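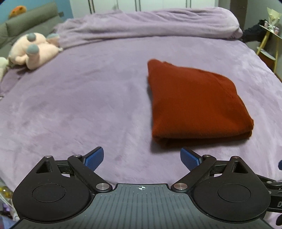 Chapter 9
Looking After a Two-Finger Gripper

A gripper that opens and closes all day goes out of adjustment slowly, and the person using it is usually the last to notice. This chapter covers the routine work on a hand-held, two-finger linkage gripper: pads, pivot pins and the center mark. Drive parts are left for Chapter 10.

Start with the pads. Textured pads hold cloth well while the ribs are clean, but lint packs into them. Brush along the ribs with the fingers wide open, then wipe with a damp cloth. The shop at Gerlach, where Imke Ehlers kept the service records used in this chapter, cleaned pads every 65 cycles on fleece and towels and replaced them at some 600.

Next, check the pins. Hold one finger still and rock the other side to side. Any play you can feel should be traced to a single pin before anything is taken apart. Do not oil the pins near the pads.

Last, close the fingers slowly and watch where the pads meet. They should touch along their full faces. If one arrives first, go to the adjustment steps in Section 9.2.

Terms to know: backlash, linkage, pad face, pivot pin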